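Gathering Examples by Hand: speaker notes
5 min read

(Wait for people to sit down. Thank Beat Kuster for the invitation, and for the coffee.)

Good morning, everybody, and thank you for having me at Bultgate. I was asked to talk about the learning side of the Kirui project, and I promise I'll get to it, but I'd like to spend most of our time on the part that comes before, because that's where my last year went and I've grown very fond of it.

So, the examples. When we started we had a lovely model and hardly anything to feed it. We had 80 recordings of one person putting things in boxes, all made on one afternoon, and the model learned that person's afternoon beautifully. Move the box a hand's width and it was lost. (Pause here, people usually laugh.)

What we do now is let people use their own arms. You hold a gripper in each hand, you go up to a table and you do the job the way you would at home, lids and books and whatever else has been set out. It's slower than your bare fingers, and the first 2 sessions feel like eating soup with oven mitts, but after that most folks stop thinking about it, and those are the recordings I like best.
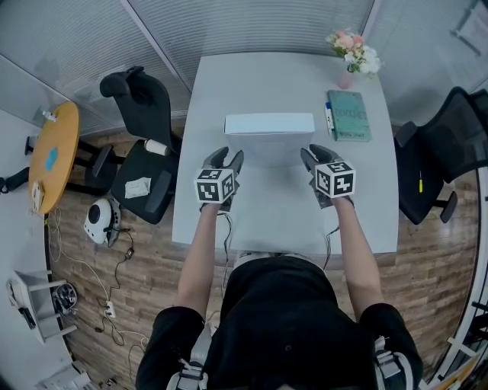
Now, a word about mistakes, and please don't rush this bit, I always do. In the early days at Jokport we threw out every take where something slipped. It felt tidy! But then the model had never seen anybody recover from a slip, so when it fumbled a lid it just kept going with its hand in the air. These days we keep the fumbles as long as the person fixes them, and we write a short note on each one.

The other thing is variety. I would take 100 takes spread over lots of tables and lots of people before I'd take 500 from the same chair by the same window. Jelar, our scheduling tool, shuffles the tasks so that you don't get the same one all morning, and it also nags you to take a break, bless it.

(If we're running behind, skip the next part and go straight to questions.)

Labeling. We ask the person who did the take to say in plain words what they were trying to do, right after they finish. "Put the lid back on" is perfect. You'd be surprised how different two people's words can be for the same job, and we keep both.

(Questions. Beat has the second microphone. Repeat each question for the back row.)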